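Zerketard changes carton rules for small parcels

Parcel carrier Zerketard will apply new packing rules to cartons handed in at its Dudley depot from May. The changes cover tape, void fill and the position of labels, and they affect any business sending goods on the carrier's standard contract. Household senders using the counter service are exempt until the contract terms are next reviewed.

The main change concerns board strength. Single-wall cartons will be accepted up to a gross weight of 10 kg. Anything heavier must travel in double-wall board, and the maker's certificate must be printed on a base flap. The previous limit for single-wall was set by carton size alone, which allowed small but dense consignments to go through in light board.

Zerketard said the old rule had produced a steady number of burst bases. In an internal review of 42 damage claims from trade customers, the carrier attributed 37 to failure of the bottom seam. Most of the cartons concerned had been closed with one strip of tape along the centre join.

"The board was usually sound," said Sosina Gidey, packaging engineer at the depot. "The tape let go at the ends of the seam, then the flaps opened under load. A second strip across each end deals with most of it."

Bases must now be sealed in an H pattern, with tape running along the centre join and across both short edges. The tape must extend at least 5 cm down the adjoining wall. Staples are allowed only where the carton is also taped. String and strapping made from natural fibre will be refused, as they catch on the sorting rollers.

Hand holes are also covered. Cut-outs in the side walls remain acceptable on cartons that are carried by one person, but they must be closed with tape or an inner liner if the contents are small enough to pass through. Sharp or powdered goods may not be sent in cartons with hand holes of any kind. 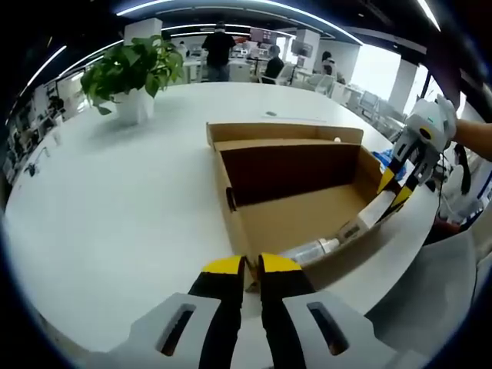 ## Labels and reused cartons

Labels must be fixed to the largest flat face and must not cross a seam or a fold. Old labels and barcodes have to be removed or fully covered. The depot's scanners read 2 faces of each carton as it passes, and a leftover barcode can send a parcel down the wrong chute.

Reused cartons will still be accepted if the walls are dry and the corners have not been crushed. Flaps with a torn score line must be replaced, and patching with tape is no longer enough. Inner panels and dividers may be reused without limit.

Flanagan, which supplies board to several traders in the area, said it would stock a double-wall version of its most popular small carton before the rules take effect. It has not yet published a price. Skoltura, a mail-order seller of ceramic tiles, said it already used double-wall board for full boxes and expected to change only its tape.

Cartons that fail the check will be held at the depot for collection or repacked at the sender's cost. Claims for damage will be turned down where the base was not sealed as described. Existing stocks of printed cartons may be used up, provided the weight limit is met.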